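Inventory at Istow
Short fiction

The flat was let furnished, and the inventory had to agree with the contents before the deposit could be released. The agency sent Aníbal Espinoza, who had done 600 of these and kept a copy of every one. The form had three columns: item, condition, remarks. He filled in the first two in black ink. The third he mostly left blank.

The tenant had gone to Nanthorpe. Her brother, Dorian Arnaud, had stayed behind to hand over the keys and sign. He was a tall man in a jumper with one cuff unravelled, and he stood in the kitchen doorway with his coat on.

"Do you need me in here?" he said.

"Only for the signature. You can sit."

He did not sit. Espinoza began with the window wall and worked clockwise. Window, one pane, intact. Sill, paint lifting at the left end. Radiator, working. Sink, limescale at the tap base. He opened the drawers in order, top to bottom, and closed each before opening the next. The cutlery belonged to the landlord and was all present except a bread knife.

"She took the bread knife," said Arnaud. "It was hers. The landlord's one snapped."

"Do you have the pieces?"

"Of a bread knife?"

"Some people keep them."

He wrote: bread knife, absent, reported broken. A replacement of the same grade was 3 pounds on the agency's list. The list had been drawn up by someone at Clatorus, the firm that owned the building, and had not been revised in the time Espinoza had worked there.

The table was next. It was the landlord's, and it was item 40 on the form. He bent until his eyes were level with the top and looked along the grain towards the window, which is the only way to find a ring or a shallow scratch in pale wood. He found one scratch, the length of a finger, already recorded at the start of the tenancy. He then considered what was standing on the table. The black metal rack was not on the form. Neither was its tray, nor the jars.

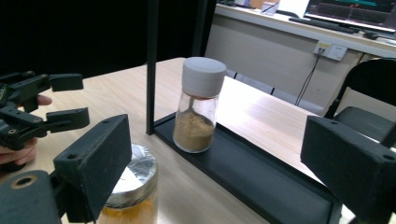 "The rack is hers as well," Arnaud said. "She had it by the cooker. I moved it to wipe underneath and then I didn't move it back."

"If it isn't on the form it has to leave with you."

"All of it?"

"All of it. Otherwise it counts as abandoned goods and there is a charge for removal."

Arnaud came in then. He picked up the small shaker by its white cap and turned it over, and the brown powder slid down the glass in a lump and stopped. He turned it back.

"Do you know what this is?"

Espinoza did not. There was no label. He said that unlabelled foodstuffs were normally disposed of.

"It's Fu's mixture. Fu lived upstairs. He made it in June every year, when the family sent him whatever it was they sent him, and he brought some down. He wouldn't say what was in it. My sister tried to work it out. She had a notebook." He unscrewed the cap, smelled it, and held it out across the table. "Go on."

It was not part of the procedure. Espinoza smelled it. He thought of cumin first, then of orange peel, then of something burnt that he could not place.

"Cumin," he said.

"Everybody gets the cumin."

"And peel."

"She got as far as peel. It took her two years." He put the cap back and tightened it. "The burnt thing is what she couldn't get. She toasted everything in this kitchen. She toasted tea. The alarm went off so often that the woman across the landing stopped coming out to look."

Espinoza made a note to inspect the smoke alarm. He tested it with the end of his pen. It worked.

"And where is Mr Fu now?" he asked. He asked it while writing, to keep the tone of the thing correct.

"Moved away. Before she did. She came home and there was this outside the door, full, with no note." Arnaud set the shaker down on the tray again. "She used half and then she stopped using it."

The cooker took some time. Espinoza removed the rings, looked beneath them and replaced them. The oven door had a slack hinge, which was wear and not damage. The inside of the oven was clean in the way that ovens are clean when a person has been paid to do it, and he said so, and Arnaud said that he had done it himself, for nothing, with a paste, starting at six in the morning.

"It's a good standard," said Espinoza. He wrote: oven, clean, good.

At eleven Arnaud went down to the street and came back with a box from the grocer and two hot drinks. He put one drink at the end of the table nearest Espinoza. Espinoza did not as a rule accept anything on site, but there was no rule written down, and the heating had been off since the tenant left. He drank it standing at the worktop. There was lettering pressed into the lid which he tried to read with his thumb, and could not.

Arnaud was wrapping the jars in newspaper. He did the large one first, with its silver lid and the orange-yellow stuff inside, and put it at the bottom of the box. He wrapped it badly. Espinoza watched for as long as he could.

"If you roll it from the corner," he said, "the end tucks in."

"Show me."

He showed him. They wrapped the rest between them without talking. The shaker was left until last, and when the box was otherwise full Arnaud held it for a moment and then put it in his coat pocket.

"It might leak," said Espinoza.

"Then I'll smell of cumin."

The rack would not go in the box. Arnaud hooked it over his arm like a shopping basket and carried the tray flat under the other. Espinoza went through the bedroom, the bathroom and the hall. The bedroom carpet had four dents where the bed had been moved and moved back. The bathroom was in order. Total deductions came to one bread knife. The deposit was 4000, held by the agency, and he worked out the balance at the foot of the last page and turned it round to be signed.

Arnaud read it all, including the first two columns, which most people do not.

"You've put nothing in the remarks."

"There is usually nothing to remark."

"What's it for, then?"

Espinoza said that it was for anything that might help the next clerk. Arnaud signed, put the keys on the table side by side and went down. The rack struck the banister at each turn of the stairs, and then the street door closed.

Espinoza checked the table again with the rack gone. There was no mark where it had stood. He sat down at it, which he had not done in any of the others, and finished the drink, and looked at the form.

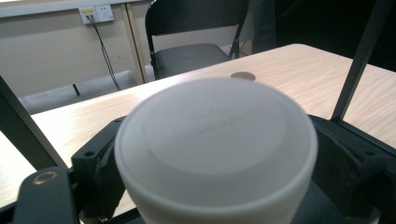 Words: Dorian Arnaud
Posted Jul 17, 2021
Filed under: Short fiction

He had one more flat to do before two o'clock, on the other side of Istow, a studio with a disputed mattress. He uncapped the pen. In the third column, beside item 40, he wrote: stood near cooker, smells faintly of spice, cause known. He read it over. It was accurate, and he did not see how it would help the next clerk.

He left it in. Then he went to the cooker, lit the smallest ring and held a corner of the grocer's newspaper over it until it browned, and smelled that. It was not the burnt thing. He ran the tap over the paper, opened the window and wrote down the time.

On the way out he met the woman from across the landing, who was bringing up her shopping. She looked at the open door and then at him.

"Has it started again?" she said.

"No," said Espinoza. "It was only me."

He locked up, tried the handle and put the keys in the envelope with the number of the flat on it. At the foot of the stairs he stopped and wrote "tea?" on the back of his hand, then remembered that she had tried tea, and crossed it out.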